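**Ticket 121 - Arm 2 (Brudham bench cell) - gripper drops or nudges pieces during board set-up**

Status: open, then closed, then open again, now closed with a note
Site: Brekstead workshop, back bench
Priority: was "low", became "medium" when it started happening in front of visitors

**Reported fault**

Arm picks a chess piece, lifts it, and lets go of it somewhere between the pick and the place. Sometimes it doesn't let go and instead leans on the neighbour on the way down. No alarm, no error code, nothing in the event log except a cheerful "cycle complete". The program is the usual one: lay out the back row, wait, clear the back row, repeat until somebody needs the bench.

Fault is intermittent, of course. It ran perfectly for the whole of the first morning I stood beside it with a notebook.

**What had changed beforehand**

According to the person who raised the ticket, nothing. According to the change sheet:

- finger pads swapped in December
- bench moved away from the radiator and, one hopes, levelled
- Prudus controller updated
- plain test blocks retired and the chess set brought in, because the blocks were "boring"

So, nothing.

**First round of checks**

Air supply doesn't come into it, as this gripper is electric, but I record it here because two separate people have asked me whether I checked the air.

Fingers: both tight on the carriage. No play when wiggled by hand with the power off. Opened and closed 100 times with nothing between them, and the closed position came back the same each time as near as the readout can tell.

Cable: re-seated at the wrist end. The clip had been replaced with tape at some point. Replaced the tape with a clip.

Grip force: set to 15 on the controller's own scale, which the manual describes as "light". The old blocks were happy at that. Left it alone for now, on the grounds that changing two things at once is how this cell got into its present state.

Home position: fine.

Closed the ticket. This was optimistic.

**Reopened**

Same fault, next working day. Two pieces dropped and one leaned on. The note on the reopened ticket said only "still doing it", which I can't fault for accuracy.

This time I ran it at a quarter speed and watched each pick. The arm wasn't losing pieces on the lift at all. It was losing them at the turn, where the wrist rotates to line up with the board. The fingers had a good hold low down, but on the taller pieces they were closing on the narrow part under the head, and at the turn the piece swung like a pub sign. The short ones at the ends of the row have no such waist worth mentioning and were never dropped.

That accounted for the drops. It didn't account for the leaning, so I parked the arm over the board, opened the fingers and had a look through the wrist camera.
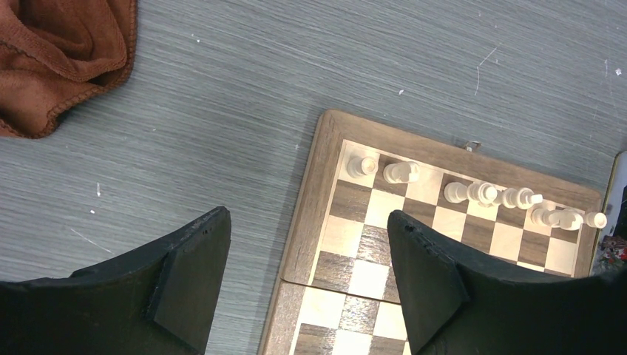 The placing routine works out its positions from a taught grid, and that grid was taught with a bench jig that held everything square to the arm. The jig went into a cupboard when the blocks did. The routine has no idea of this and goes on assuming that the board's edges run true with its own left and right. From the wrist the top edge of the board slopes downward left to right, plain as anything, and the program was placing along a line that didn't. It also takes no interest in spacing beyond the centre of each square, whereas the pieces in the row aren't evenly stood: there's a small gap after the second from the left, then the next two sit side by side, and the sixth and seventh look shoulder to shoulder from up there. A finger coming down a little off line hasn't much room between those.

I then spent a while blaming the hinge. It's a folding board, and a board that folds can sit slightly proud along the join, which would put the two halves at different heights. Laid a straight edge across it. It's flat, and I owe the hinge an apology.

**Things tried that made no difference**

- Turning the camera exposure down. The camera isn't used in the pick. I knew that. I did it anyway, as did whoever had turned it up.
- Wiping the finger pads. They weren't dirty.
- Restarting the controller. It came back up and dropped a bishop.
- Raising grip force one step at a time. This made it hold the piece harder and swing it just the same.

**Fix**

Three parts, in the order they were done.

1. Pick height. Lowered the pick on the tall pieces so that the fingers close on the body below the collar. The short pieces keep their old height. This means the program now has a table of piece types instead of one number, and somebody will have to keep it up to date if the set changes. I have written that on the inside of the cell door.

2. Board angle. Retaught the grid from three corners of the playing area instead of one corner and a prayer. The routine already had a three-point option. It's on the second page of the set-up menu, behind a heading called "Other". The corners to touch are those of the squares themselves, not of the surround, or you'll be out by the width of the border all the way along.

3. Finger opening. The fingers had been opening to full width before every descent, left over from the blocks, which were fat. At full width they will reach whatever is standing next door. Cut the opening down to the widest piece base plus a bit of clearance each side. The arm now comes down with its elbows in.

The jig is staying in its cupboard. It won't take a board this size, and I'm told the whole point of the chess set was that people could move it. Fair enough, but anyone who moves it has to reteach the corners. It takes less time than making the tea, and the kettle can be on meanwhile.

**Test after fix**

Ran the set-up and clear cycle at a quarter speed, then at half, then at full. No drops, no leaning. Then turned the board by hand, retaught, and ran it again at full speed with the same result. Then turned the board and deliberately did not retaught it, as it were, to see whether the fault came back. It came back on the second piece. I found this more satisfying than the passes.

Left it cycling over lunch. The row was standing when I got back and the log said "cycle complete", so for once we agreed.

**Notes for whoever is next**

The Tshabalala pads fitted in December are a touch thicker than the old ones. It isn't enough to cause this, but the closed position on the controller still has the old figure in it, so the readout will tell you the fingers have something in them when they haven't. I have corrected the figure on this arm. I haven't looked at arm 1 and would be surprised if it were any different.

Please don't raise the grip force to cure a drop on this cell. Look at where the fingers are closing first. I found pale marks on two of the old blocks where someone had been down that road already.

If the fault is leaning rather than dropping, check the corners before anything else. Jog to the first square, then the last one in the row, and see where the fingertips end up. If the first is good and the last isn't, the board has been turned since it was taught.

The event log will not help you. It records that the fingers opened and closed as asked, which they did. There's a setting to log grip width at every move, and I have switched it on. A piece that leaves early shows as the width going to fully closed before the place. The file gets large, so clear it at the end of the week.

**Outstanding**

- Arm 1: check closed position after pad change. Separate ticket to be raised.
- Piece table: copy to the shared folder. At present it lives on the controller and on the inside of a door.
- Cable clip: order spares, or the tape will be back.

Closed 26/02/2022.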